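First time cooking for the street food evening, what can I make ahead?

Posted in Cooking for a crowd

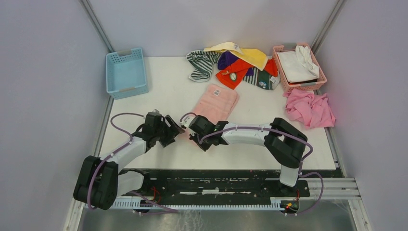

So I said yes to a stall at the Vidholm street food evening in June and I'm thrilled and a little scared! I want to do potato patties with chickpeas spooned on top, plus a green chutney and a sweet tamarind one. At home I make these for 6 people and they vanish. This time I'm planning on 100 portions, with 2 burners and one big flat griddle. How much can I do the day before without everything going soggy or gray? And does the green chutney hold its color overnight? Mine always looks tired by breakfast.

Kyei

Oh, you're going to have such a good time! Patties are great for this. Boil the potatoes the day before in their skins, let them cool all the way, then peel and mash. Cold potato holds together so much better on the griddle, and you won't need nearly as much cornstarch. Shape them that evening, lay them on trays with parchment between the layers and keep them in the fridge. Don't salt the onions until the last minute or they weep into everything.

Chickpeas are even better on day two, so cook them fully and reheat with a splash of water. They thicken a lot overnight — mine set like cement once and I had to loosen them with tea, which tasted wonderful and I do it every time now.

Tamarind chutney can be made a week out. I've kept it 7 days in a jar in the fridge and it was lovely.

Esley

Freeze the green chutney. Ice cube trays, then bags. Thaw in the fridge on the morning of.

Mistska

Agree with freezing! If you'd like it fresh, blend the cilantro and mint with ice water and put the lemon in right before you serve, that's what keeps mine bright. A spoonful of roasted peanuts in the blender gives it body too, but put up a sign if you do, for the allergies.

One thing on the griddle: start a batch before the line forms. Patties want a good few minutes a side to get that deep brown crust, and if you flip too early the crust stays on the metal and you're scraping while people wait. Keep one corner on low for the finished ones. And buy more yogurt than you think, everybody asks for extra — I ran out by 7 pm last summer and had to send my sister to the store. Please come back and tell us how it went!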